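Subject: Re: Masusley parish register, missing pages
Date: 16th May

> Does the Jeltov transcript cover the baptisms before the new
> church was built? My copy starts partway down a page and I can't
> tell if the rest is lost or was just never typed up.

It was never typed up. The transcript starts in 1791 because that is where the second register book begins. The first book is at the Drimovton archive and can be read on film. Ask for reel 188. The baptisms and burials are mixed together until the last few pages, and the ink is faint on most of them. 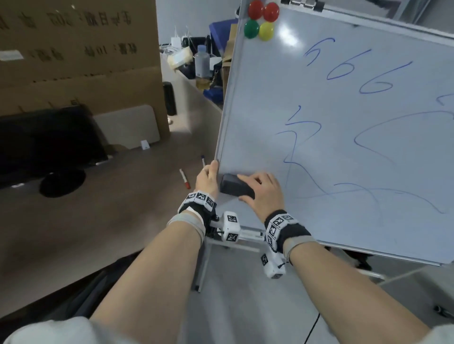
List Digest, Vol 57, Issue 3

The full index now has nearly 3000 entries. Surnames are spelled as the clerk wrote them, so look under both Layug and Laiug if you are following that family. I have not merged any of the variants.

If you order copies from the film, ask for the facing page too. The godparents' names often run across the fold, and the archive charges the same for one page or two.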